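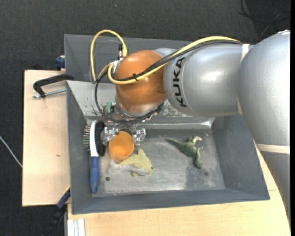
by Teodor Anis

OK quick one, I have to be up at six. Went to the Raklow open day this afternoon and I'm still kind of buzzing.

Parking was awful. Ended up over behind the Caldeira building and walked. They gave me sticker number 239 at the door, so there goes my idea that it'd be quiet.

Most of the crowd was at the coffee, so I went straight to the picking demo – best decision of the day. Big KUKA arm, orange wrist, cables looping all over it, and a two-finger gripper going down into a metal bin of random stuff. Hairbrush, orange cup, a toy dinosaur, a little plush thing with a fin (shark? dolphin? my kid would know). I could of watched it for an hour. Probably did.

What got me is how scuffed that bin is. Scratches everywhere. The arms in the brochures never look like they've done a day's work.

The project is called Jemeo and the talk on it was in room 81, upstairs, way too warm. Half of it went over my head – lots on grasping soft things versus hard things. Slides are suposed to go online later in January. I'll link them if I remember.

Asked if you could buy a used arm for a home garage. Got a very polite laugh. And then a long answer about power and floor bolts, so, no.

Also ate two of the free pretzels. Stale. Took a third for the drive.

More pics tomorrow maybe, phone's at nothing and I can't find the charger.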